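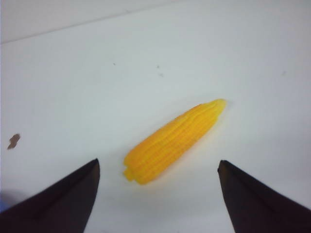
A toy ear of corn on a white tabletop.

Harvest Pantry Program Enters Its Winter Season

November 27, 2023

The Dralley Community Food Service has moved to its winter schedule following the close of the fall collection. Households registered with the pantry should note the revised hours, the new arrangements for shelf-stable goods and the change of entrance at the Esico Street building.

Through the end of winter, the pantry will open on Tuesday and Thursday afternoons from one o'clock until six. The Saturday morning session is suspended and will return with the spring schedule. Families who relied on the Saturday session may ask for an evening pickup by calling the front office before noon on the day they wish to come. Evening orders are packed in advance and held at the side door until eight.

The fall collection opened in September and closed last week. Schools, congregations and workplaces across the district contributed 877 boxes of food, against a goal of 1,000. The Service is grateful to every household that gave. Canned vegetables made up the largest share, with corn and green beans well ahead of everything else, and stocks of both should last until spring. Canned fish, peanut butter, cooking oil and low-sodium soup remain in short supply. Donors who plan to give in the coming weeks are asked to consider these items first.

"We have plenty of corn, and we are glad of it," said Rhea Castillo, director of the Service. "What we need now is protein, and food that a person can prepare with one pot or no pot at all. A good number of the people we serve are living in rooms without a full kitchen."

Frozen vegetables will be offered again this year under the agreement with Brorkier Cold Storage, which has extended the use of its freezer space for two more years. Frozen corn, peas and mixed vegetables will be available at each session while they last. Visitors should bring an insulated bag if they have one. Frozen goods cannot be held for evening pickup.

The Service has also revised its recipe cards. The new set was prepared by Divina Dumlao, a dietitian with the district health office, and covers meals that can be made mainly from pantry stock. Corn chowder, bean and rice soup and a baked corn pudding are among the additions. Cards are printed in English, Spanish and Tagalog, and may be taken without registering. Readers who find an error in any of the translations are asked to tell the front desk, so that it can be corrected before the next printing.

Visitors will now enter from the parking lot side of the building. The street entrance is closed while the ramp is rebuilt by Zakharchenko Construction, and the work is expected to continue into the new year. The temporary entrance is level with the lot and has an automatic door. Drivers are asked to leave the two spaces nearest the door free for those who cannot walk far — this applies on collection days as well as during pantry hours.

Registration cards issued last year remain valid. Households whose size or address has changed should bring one document showing the change at their next visit. New registrations are handled by Florin Surdu at the front office during all open hours, and no appointment is required. Inquiries concerning large donations, including produce from farms and gardens, should be directed to Karim Younis, who will arrange a delivery time and confirm that there is room to store the goods.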